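About Londley

Londley records everyday tasks with hand-held grippers, mostly in ordinary homes, for teams that train robots. We started in Skutport and now keep 127 working rules, reviewed every September.

Two matter most. Rooms stay as they are lived in. Both grippers are checked before each session, and a session stops after 50 minutes.

Clearing a table, with a green container for the scraps: 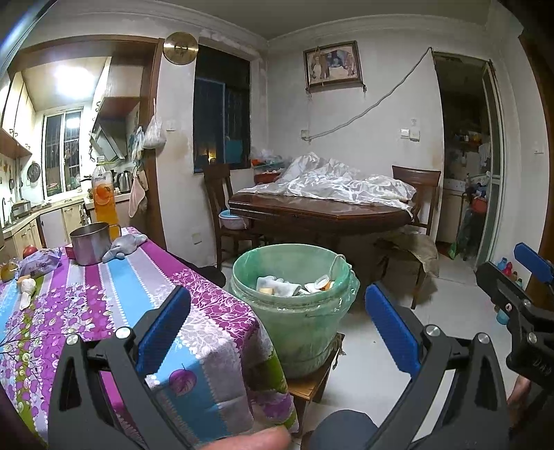
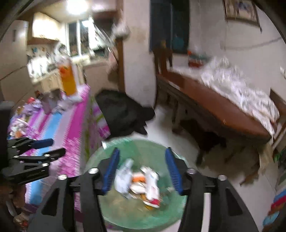 Lü wrote to us that 50 minutes is still too long for tired wrists, and that the rule should be shorter for new staff.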